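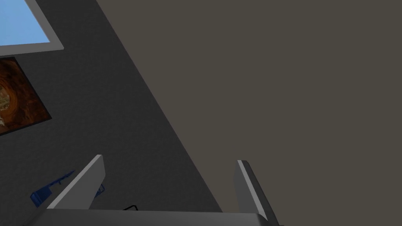

6 min read

September, Saturday, late morning

Table clearing, batch 2

OK, so the batch finished overnight and I've been sitting with it since breakfast (mine was a granola bar, don't tell Efraín, he thinks I've started eating properly). I want to get this down before Monday because I know I'll read the score sheet again, feel good about it, and forget everything I noticed while watching.

The score sheet first. 218 episodes on the long table in the Birano room, of which the scorer passed 159. That's the best we've had from Ellotora on anything with more than three objects, and I did do a small lap of the office. Then I made myself watch a pile of the passes, as well as the failures, and I'm a good deal less excited than I was at eight o'clock.

The chore, for anybody picking this up later: clear the near part of the table. Vegetables go together at the far end, the knife ends up where a person could pick it up by the handle, everything else goes out of the way without going on the floor. Time limit generous. A ten-year-old would do it while complaining and be done before you'd finished asking.

What counts as a pass is where the trouble starts. The scorer looks at final positions and that's all it looks at. It doesn't care if the arm dragged the knife sideways across the tabletop with the blade leading. It doesn't care if the squash got pushed the whole way instead of picked up. I've got passes in there I wouldn't let anywhere near my kitchen, and one where the bottle went all the way down the table on its side, rolling, with the gripper sort of following it like a dog with a ball. Pass! Full marks!

Wrist views

I'd mostly been ignoring the wrist streams because they're a pain to sync, and I was wrong to. I scrubbed through a bunch of them this morning and they explain a lot. Take the one I stuck at the top of this entry. Fingers wide open, nothing between them, and what the gripper has in front of it is a whole lot of blank taupe and dark wall, with the window and the swirly brown painting over on the left. There's no table in it anywhere. The policy gets that view along with the head view and has to make something of both.

I don't mind an arm that isn't doing anything. People's hands hang around all the time. What bugs me is that the network gets the same number of tokens from a stretch of plain wall as it does from the knife handle it's about to close on, and I'm fairly sure some of the dithering comes out of that. Koskela (the planner, I mean, the thing that hands out which arm goes when) has no idea that one hand is looking at nothing useful. It just asks both for a proposal and takes the more confident one. And an arm looking at a bare surface can be extremely confident!

So, things to try there:

Mask the wrist stream when no table object is in view. Cheap, I can do it Monday.

Feed the planner a yes or no for "I can see the work" per hand. Less cheap. Efraín wants this one and he's probably right, but it means touching the Koskela interface, and the last time we did that I lost a week.

Leave it alone and add more episodes with idle arms in odd poses. The lazy option, and annoyingly the one that worked for the drawer task.

I also pulled frames for the pose estimator check. It uses the fixed stuff in the room (window, pictures, the ceiling line) to work out where the wrist is, and I wanted some with a window pane partly behind a finger and not much else to go on. Found plenty. Only a tiny corner of something orange-brown up top, the pane down low at a steep angle, and the rest of it big flat surfaces. If the estimator holds up on those I'll believe it on the easy ones.

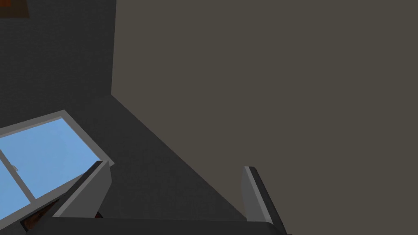

What the arms are good at now

I want to be fair, since I've been grumbling since the top of the page. Compared with the spring, reaching is solved as far as I'm concerned. It gets to the thing. It used to overshoot and come down on the tabletop like it was stamping a passport, and I didn't see a single one of those this morning. Round things are good too. The tomato is practically free. The loaf as well, as long as it's sitting flat.

Bulky and tapered is medium. The squash wants to be held at the fat end and the policy likes the middle, so it tips, and then there's a regrasp, and the regrasp is slow. Each new plan costs us around 850 milliseconds, which sounds like nothing until you've watched it happen five times in a row over one vegetable. You start leaning toward the screen to help.

Long and thin is bad. Knife, the other utensil, the pen. The two utensils lying side by side are the worst, and I'd really like everyone to look at that before we promise anything to anybody, because every kitchen table I've ever seen has two utensils lying side by side on it. The fingers are blocky, the gap between the things is small, and it either takes both or noses one along until it's somewhere it can get at it. Watching it sneak the knife toward the table edge so it can pinch the overhanging bit is sort of clever - I'd have been thrilled by it two years ago - but do I want a machine that has learned to hang knives off the edge of tables? I do not.

And the bushy thing. It's a rough lump as far as collision goes, and the gripper gets right up against it and the contact count goes through the roof. Sim speed drops by a lot. Efraín says swap the collision mesh for a blob, I say a real bunch of greens doesn't behave like a blob, and we've had this same conversation so many times we could do each other's lines.

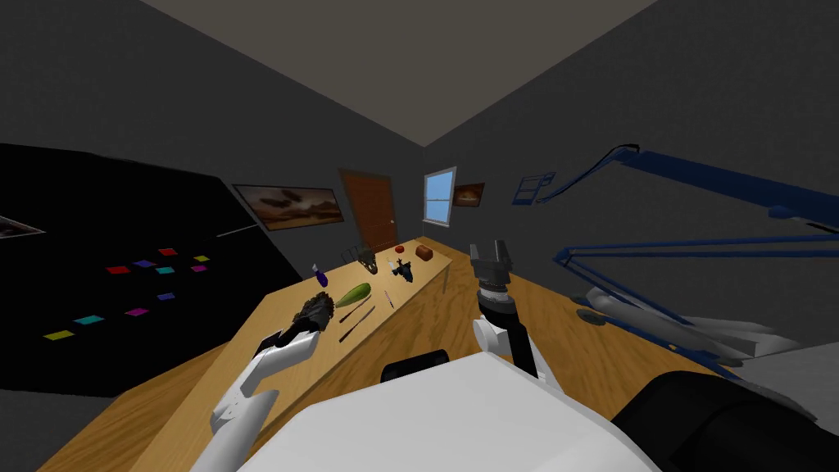

Head view, Birano room. Left gripper down by the bushy object, right one up over the floor with its fingers apart.

I keep going back to this view because it's the one that looks most like a chore. There's a squash, there's a knife, there's a bottle leaning a bit, there's stuff down at the far end that you'd have to get to eventually. And there's a lot of table. I said in the meeting that the near half was plenty hard and I'd like to keep saying it, but a person asked to clear a table clears the table. They walk down to the other end of it. The wire rack and the thing up against it, and that dark object with bits sticking out near the right edge, none of those were in the near-half task, and nothing I've watched makes me think we'd do well on them. The rack especially. Thin upright prongs are just more long thin things, standing up this time.

Same goes for using both arms. In most of the passes I watched, one arm did everything. When a person clears a table they've got one hand sweeping and the other hand full. I counted this as a stretch goal in the plan and I'd like to move it up.

So can it do chores yet?

My sister asked me this on the phone last week, more or less in those words, and I said "some of them, in a computer, if you don't watch too closely." She said that was what I'd said at Christmas. Fair enough.

If I had to write it down for the Sterkivine people (and I do, end of the month, they want a page) I'd say it can put vegetables where you want them, slowly. It can't yet be trusted with cutlery. It doesn't know what a mess is, it only knows where we told it objects should finish up. And 159 is a number from a scorer that can't tell carrying from shoving, so I'd rather we held it back until the path check is in. Efraín will want to put it on the first slide. Efraín, if you're reading this, please don't put it on the first slide.

Left to do

Path check in the scorer: flag blade-first motion, flag anything pushed more than a hand's width. Then rescore this same batch before running a new one.

Wrist masking, Monday.

Estimator on the low-detail frames. Started it at 11:40, it's still chewing.

Make a little set with only the two utensils and the pen, nothing else on the table, and see how it does with no clutter to blame.

Ask about the timestep. The bottle shouldn't roll as easily as it does and I think somebody changed the friction when we moved rooms. Might have been me. Check the log before accusing anyone.

Blob mesh versus real mesh: run both, same seeds, and then Efraín and I can argue about something with plots in it.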